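Home | Browse | Index | Subjects | Help

Knock-down furniture

Print this article | E-mail this article

Knock-down furniture is furniture sold or stored in separate parts and put together where it will be used. The term covers a wide range of goods, from heavy bed frames held by bolts to light shelving that pushes together by hand. It is also called ready-to-assemble furniture or flat-pack furniture, although not all of it packs flat. Tube and connector systems, for example, are usually shipped in long narrow cartons.

Background

Furniture that comes apart is much older than the modern trade. Trestle tables were taken down after meals so that the room could be used for something else. Large wardrobes were often built in sections that locked together with wedges, and army officers carried folding beds and chests that split in two.

In the 20th century the idea moved into ordinary shops. Lower shipping costs were the main reason. A bookcase in pieces takes up a small part of the space of a finished one, and less of it arrives broken. The Flammont works at Surerden, a maker of household shelving, listed 12 patterns in its first knock-down catalog and 228 within two decades. Its designer Ute Wunderlich favored parts that could be swapped between products, so that the same upright might serve in a shoe rack, a plant stand or a nursery shelf.

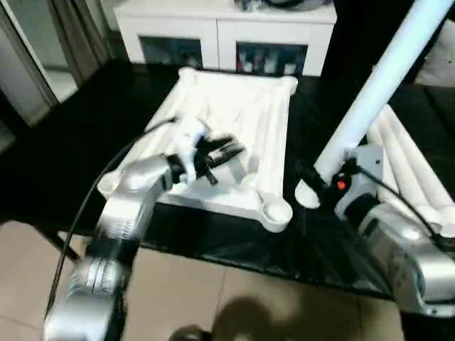

Shared parts brought their own difficulty. A warehouse holding many similar pieces needs careful labeling, and a carton with one wrong part is of little use to the buyer. Most makers now weigh each packed carton and set aside any that are too heavy or too light.

Materials

Board products such as particleboard and fiberboard are common in cabinets and desks. They are cheap and stay flat, but screw holes in them wear out if the piece is taken apart often. Solid wood holds up better and costs more. Steel tube is used where a light frame must carry a fair load, often with a painted or powder-coated finish. Plastic is used for connectors, feet, end caps and small shelves.

Fabric is used mostly for covers, bins and hanging storage. A cover keeps dust off the contents and adds very little strength — the frame under it does nearly all the work.

Joints and fasteners

The cam lock is the best-known fastener for board furniture. A metal post is screwed into one panel and slides into a hole in the other, where a round cam is turned to pull the two together. Wooden dowels are often placed next to the cams to keep the panels lined up. Barrel nuts with long bolts are stronger and are found in beds and tables.
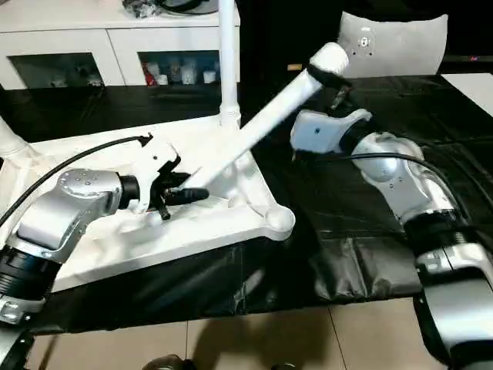
Push-fit joints need no tools. They depend on a tight match between the part that goes in and the part that receives it, and a small error in either makes the joint loose or very hard to close. The Thiele connector, named for the firm that first sold it, has shallow ribs inside the socket that grip the tube. Later versions added a stop so that every tube goes in to the same depth. Push-fit frames tend to lean when loaded unevenly, and many are braced with a crossbar at the back.

Instructions

Printed instructions rely heavily on drawings, which avoids the cost of translation. Steps are normally ordered so that the base is finished first and the frame can stand by itself early on. Dušan Vasić compared 257 instruction sheets in his handbook Wastent and found that the most frequent fault was a drawing in which left and right parts looked the same.
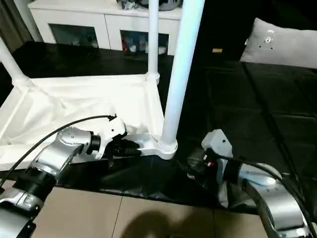 Care and repair

Fasteners work loose with use and should be tightened after the first few weeks. Push-fit frames can be pressed or tapped back into place with a rubber mallet. Steel tube should be wiped dry in damp rooms, particularly at the ends, where bare metal may be exposed.

Missing connectors are the usual reason that a sound piece is thrown out. Some makers sell spares for years after a line is dropped, and secondhand dealers often keep a box of mixed fittings.

See also: Cabinetmaking; Campaign furniture; Shelving; Trestle table

Print this article | E-mail this article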